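Opinion > Columns > Work and Home

News Opinion Letters Events Subscribe

The tea room deserves its own line in the budget

When Planden Shire moved its staff into the new offices on Seixas Street, the plans had room for 80 desks, two meeting rooms with glass walls and a reception counter in polished stone. The tea room got what was left over. It's a galley with a single sink, a bar fridge and a bench you can't put a chair under. People eat at their desks now, and management sends emails about crumbs.

I worked in offices for 30 years before I started writing this column, and most of what I learned about any of them I learned while the kettle boiled. It was where the new starter found out which form to use. It was where somebody from rates told somebody from roads that a street was about to be dug up twice. None of that was on an agenda, and I doubt it would have survived being put on one.

The usual argument against a decent tea room is cost. Floor space in town is dear and a room that sits quiet from two until five looks like waste on a spreadsheet. But the meeting rooms are quiet for much of the day as well, and they have the good chairs. The shire spent almost $2000 on a screen for one of them. The same money would have bought a proper table and a second fridge.

Then there are the cups. Plenty of workplaces have gone over to paper, on the grounds that it saves arguments about washing up. I think this is a mistake. A cup that has to be washed keeps a person in the room for another few minutes, usually next to someone they don't sit near. A paper one goes back to the desk and then into the bin.
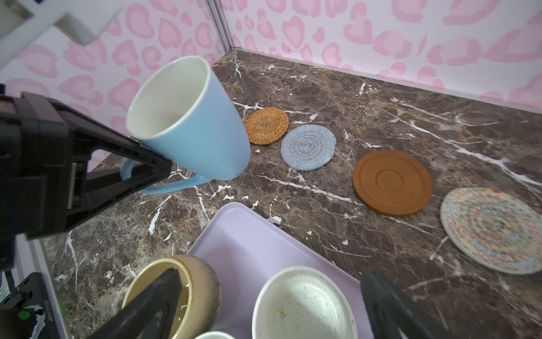

Margaret wrote in after my last column to say that I was being sentimental, and that at Allero, where she does the payroll, the tea room was mostly where people went to complain. She would rather have a bench in the sun and 30 minutes to herself. She also said the washing up falls to the same few women every week, whatever the roster says.

She's right about the washing up. A roster stuck to the fridge isn't enough, and if an employer wants the benefit of a shared kitchen it should pay for somebody's time to keep it clean. On the complaining I disagree. People who are unhappy with a decision will talk about it somewhere, and a supervisor who drinks tea in the same room will at least hear it early.

Plurden library is due for its refit in April and the drawings are on the wall by the front desk. The staff room is marked "store/staff". Comments close on Tuesday, and I've put one in asking for a window and a table.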